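**Ticket 862: gripper loses position when closing latches**
Project: Milteo (shared workshop build)
Opened: November 2022
Status: open, workaround in place

**Problem**

Closing the left finger on a box latch makes the position reading jump by up to 300 counts. After that the fingers no longer meet in the middle and the log fills with `pos_mismatch`. Opening and closing on nothing is fine. Soft objects are fine too.

**Tried so far**

- Swapped the encoder cable. No change.
- Reflashed the Trikum board with the September build. No change.
- Lowered the current limit from 862 to 718. Jumps are smaller but still there.
- Re-zeroed with the fingers fully open. Good until the next hard contact.

Test object is the gray divider box, lid open, approached from the latch side.

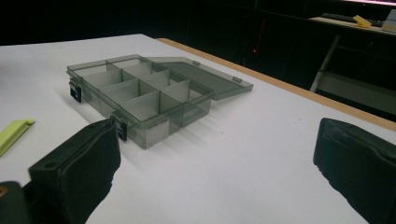
*Left finger at the center latch, box open.*

The log from that run has 3,353 lines. The first mismatch comes on contact, before the motor reaches the limit, so I don't think it's current. My guess is the set screw on the left pinion. The padding hides any play, and it has to come off before I can get at the screw.

**Workaround**

Re-zero after every latch attempt. Slow, but the numbers stay usable.

**Next**

Pull the left pad, check the screw, add threadlocker. If the shaft is worn, print the Prurlow hub and retest at 718.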